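Setting Up a Small Board Test Cell, Part 2: Laying Out the Table in Simulation

Posted October 13, 2018 by Volkan Coşkun

Part 1 covered the fixture and the wiring of the light tower. This part is the layout. I do it in simulation before drilling anything, because the top for this bench cost me 800 lira and I already put holes in the wrong place on the last one.

You need a model of your arm, a model of your two-finger gripper, and a tape measure. I use Trutar for the scene. Any simulator that reports joint limits and collisions will do.

1. Measure the room and model it. Include shelves, racks, carts and anything else the elbow could hit.

2. Set the arm on its pedestal near one end of the table. Mine is a wedge shape, which lifts the base above the work.

3. Put everything the arm has to reach on one base board. Mine is blue and carries the fixture and two bins, red for rejects and green for passes. If the board has to move later, the bins and fixture move with it and the offsets between them stay the same.

4. Add three cameras: one low and close to the bins, one on the wrist looking down, and one across the table from the front.
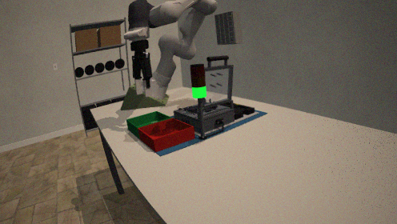
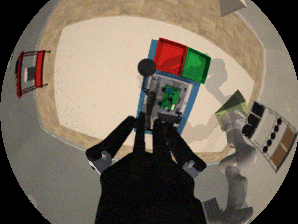
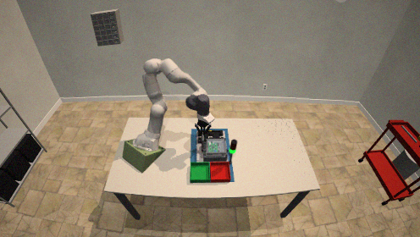

Simulated views of the cell, with the red and green bins side by side on the blue board.

5. Move the gripper to a point above the fixture and save it as "home_high". Every move starts and ends there. I set it 76 mm over the highest part of the fixture.

6. Turn the base board a few degrees at a time and run the reach check after each change. I stopped when the wrist had at least 30 degrees left before its limit at both bins.

7. Run the full cycle with collision checking on. My first run gave error 3461, a forearm contact with the clear panel on the fixture. Raising the approach point cleared it.

8. Export the board position and mark it on the real table with masking tape. Drill after the arm has reached every saved point at low speed, with your hand on the stop button.

Part 3 will cover gripping a board by its edges.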